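Putting away winter stuff when the bed IS the storage – how do you all do it
Home & Household > Laundry, Closets, Storage

sawsan_kh
ok so it's March and I started pulling the winter things out of the closet at like 7 in the morning and now I can't see my bed. One bedroom, one closet, no attic, no garage. Last year I stuffed everything into trash bags and shoved them under the bed and when I opened them in the fall it all smelled like the inside of a shoe. Do not want to repeat.

What I have: two puffers, a quilted jacket (dark green, my favorite), fleece blankets, printed blankets, a bunch of bedspreads that came from my mother and I will not be getting rid of, thanks in advance. Plus random bags.

Questions basically
vacuum bags yes or no for puffers
do I wash everything first or just air it out
where do blankets GO

Typing this sitting on the floor btw.

ratchet_and_rye
Wash first. Always. Anything that touched your neck all winter has skin oil on it and that's what moths and carpet beetles go for. Airing out is fine for the blankets nobody slept under.

Vacuum bags are fine for fleece. No for puffers. Been doing it this way years.

H. Daher
disagree on vacuum bags, I put my down coat in one three winters in a row, comes out flat as a pancake, 20 minutes in the dryer on low with a couple tennis balls and its back. If you have no space you have no space. A fluffy coat on a hanger takes up a third of my closet

ratchet_and_rye
Three winters isn't long. The down clusters break. You won't see it in year one, you'll just be colder in year five and blame the weather.

H. Daher
ok but she said puffer, not down. Most of the cheap ones are polyester fill. Sawsan what does the label say

sawsan_kh
label on one says 100% polyester. other one the label is gone, I cut it out cause it itched. Bought it at Karaki, the outlet by the bus station, so I'm going to guess not goose.

H. Daher
polyester, squash it, who cares

ratchet_and_rye
Polyester fill crushes too. It doesn't recover as well as down does, if anything. People have this backward all the time.

Seidu Agyeman
Going to step in between you two. I did alterations and repairs for a while and saw a lot of dead jackets. Both get hurt by being crushed a long time. Heat is worse. Somebody leaves the bag next to a radiator, or in a hot car trunk from May on, and the fill clumps for good. Squashed for a few months in a cool closet, you'll probably live. Squashed 365 days a year cause you never opened the bag, no.

For the quilted jacket don't vacuum it at all. Flat, loosely folded, on top of the pile. The stitching lines take a crease and if you fold across the quilting it shows forever. Fold along the seams, with them. Arms in first then bottom up.

sawsan_kh
this is so helpful. ok folding WITH the seams. I've been rolling it like a sleeping bag

Seidu Agyeman
Please stop rolling it

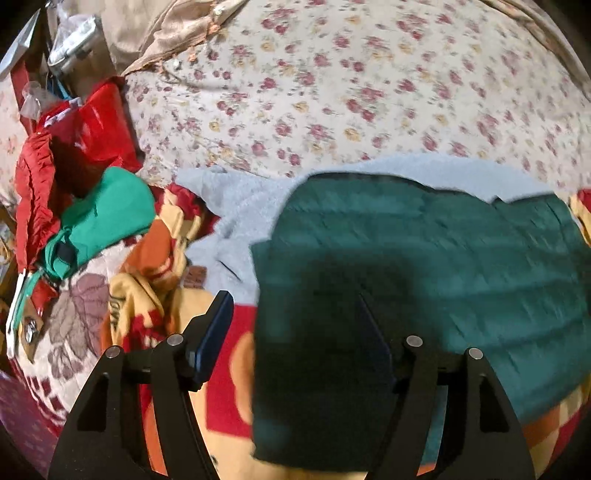

sawsan_kh
ok second thing, the blankets. I keep ending up with the same heap. I take one out to fold it, put it down on top of another one, then that one's in the way. An hour in and I've folded maybe three things and moved all the rest from one side to the other. Is there an order?? I feel like there must be an order

nisreen.h
Yes there's an order. My grandmother would come through the screen at you

biggest and thinnest first. Bedspreads go on the bottom cause they fold flat and make a base. then printed blankets, then fleece on top because fleece slides all over and if it's in the middle the whole stack leans. Satin or anything with a frill goes in a pillowcase by itself or it catches on everything.

And clear the bed FIRST. Like all of it. Onto a chair, onto the floor on a clean sheet, wherever. You can't fold a bedspread on a bed that has stuff on it. I know it feels like an extra step, it saves you the hour

sawsan_kh
a pillowcase!! ok doing that

ratchet_and_rye
Fleece sheds lint on everything though. I'd bag it separately, not on top of someone's mother's bedspreads.

nisreen.h
old fleece doesn't shed, it already shed

ratchet_and_rye
It absolutely does.

nisreen.h
wash it and look at your lint trap then come back

dec_obriain
Coming at this from the bag side of things. Whatever you do don't use plastic trash bags or grocery bags for the long haul. That shoe smell was trapped damp. Things feel dry when you fold them and they are not all the way dry, esp thick blankets along the hem. I leave mine on the rack a full extra day after I think they're done.

Zip up cotton or non-woven bags, the kind comforters are sold in will do if you leave the zipper open an inch. I got the Lirnadow ones, the big square shape, 60 liter. Two hold all our blankets. The handles are garbage, they ripped the first time I lifted one by them, but the bags themselves are good. Wouldn't buy the small size, pointless

H. Daher
+1 Lirnadow and +1 on the handles lol. Carry from underneath

quiltlady_p
Anybody tried the Tadira under bed boxes? The low ones with wheels. My bed frame only has a little gap and I can't tell from the listing if they fit

dec_obriain
Had one. Wheels are taller than you'd think, measure with the lid ON cause it bows up when it's full. Ours scraped. Went to the curb

quiltlady_p
ugh ok. Thank you

Seidu Agyeman
You can pull the wheels off the Tadira ones, four screws. Then it just slides on carpet. On bare floor put felt pads.

quiltlady_p
oh!! ok back in the cart

moth_widow
Nobody has said moths properly. Cedar blocks do very little once they stop smelling, sand them every spring or toss them. Lavender smells nice and that's it. If you've got real wool, freeze it. Sealed bag, a couple weeks in a cold freezer, out, let it come back to room temp in the bag before you open. Synthetic you can relax about unless it's dirty.

sawsan_kh
think I only have one wool thing. Freezer is full of bread and okra but I'll make room

H. Daher
my sister lost 200 dollars worth of sweaters to moths in one summer and she HAD the cedar. so yeah. freezer

ratchet_and_rye
Agree with moth_widow on all of it. Write it down, I don't agree with much in this thread.

nisreen.h
framing this

bigfootlocker
Unpopular opinion but why are we storing all this. If you have one bedroom and that many blankets, give some away. I keep two per bed. One on, one in the wash. Haven't missed the rest at all

sawsan_kh
said in the first post not getting rid of my mother's. The others, maybe. There's one fleece that I don't even like

bigfootlocker
Missed that, sorry. Start with the one you don't like then

nisreen.h
two per bed is wild. what happens when people come over

bigfootlocker
They bring a jacket

quiltlady_p
Some of us have people sleeping on the floor half the holidays, I need every blanket I own. Depends how you live

dec_obriain
Another idea for the thin bedspreads if you're short on room – just layer them flat under the fitted sheet, on the mattress. My aunt kept hers like that all summer. No creases and they take up zero closet. Slightly warm to sleep on I admit

Seidu Agyeman
Works under the mattress too if it's a slatted base, but put a clean sheet between or the slats leave marks on light fabric

sawsan_kh
wait that might be the whole answer for me. There's one with the tiny flowers that always gets wrecked when it's folded, there's a line down the middle now that won't iron out

nisreen.h
steam it from the back, hang it over the shower rod while you shower. Repeat a few days. Old creases take a while. and next time refold it on different lines every couple months so it doesnt set

sawsan_kh
ok update for anyone following. Took everything OFF the bed like Nisreen said. Bedspreads are going flat on the mattress, minus the flower one which is hanging up in the bathroom getting steamed. Blankets in a stack, fleece on top (sorry ratchet). Green jacket folded with the seams, arms in first. Both puffers are in the wash pile for tomorrow, gentle, cold, right?

ratchet_and_rye
Cold, gentle, half the detergent you think, extra rinse. Zip them up first. And I'm not offended about the fleece but check it in the fall.

Seidu Agyeman
And turn them inside out if the outside's shiny, the coating scuffs against the drum

sawsan_kh
one is super shiny. ok inside out

H. Daher
and then vacuum bag :)

ratchet_and_rye
No.

H. Daher
hang one bag the other and report back in October

sawsan_kh
fine, I'll do that. The one with no label gets the vacuum bag

moth_widow
Label your bags. Tape and a marker, what's in it. You will think you'll remember

sawsan_kh
anybody know if the Koltum vacuum bags hold their seal or do they puff back up after a week? that's what they have at the store near me

H. Daher
mine puffed back up. Double zip it and run your fingers over the corner twice, the corner's where it leaks. The second pack I got was fine so idk maybe a bad batch

dec_obriain
Same, leaked at the corner. Fine since I started pressing it shut on the floor instead of on the bed, soft surface you can't get the zip tight

sawsan_kh
on the floor, got it. going to go buy them before they close, will post how the shiny one washes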